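Lelau puts its first warehouse loan on a shared ledger

I've been waiting for one of these to land in my corner of the lending world, and now it has. Lelau, the regional lender, says it has closed a credit line for the furniture maker Trenia with every step logged on a shared ledger run by Dreneck. Two other banks took a slice, and Salazar handled the legal side.

The part that got me was the timing. Lelau told us the paperwork took 15 days from term sheet to signing, where its last deal of this size needed 142 emails just to settle the final draft (I've been on threads like that, and I believe it!). The contract itself got a digital fingerprint, so all the parties can check they're holding the same version.
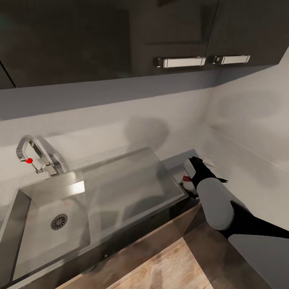

Trenia will draw the money against stock it has already built, and each batch gets its own ledger entry - 3287 of them so far. I like that lenders can check an entry without calling the warehouse. A run of dark, glossy wall cabinets with silver bar handles is the kind of thing that could sit behind one line of the loan, and it makes the whole business feel less abstract to me.

Lelau wants to bring about 20 more borrowers on by March. I've asked what the banks pay Dreneck per entry and will post the number if I get it.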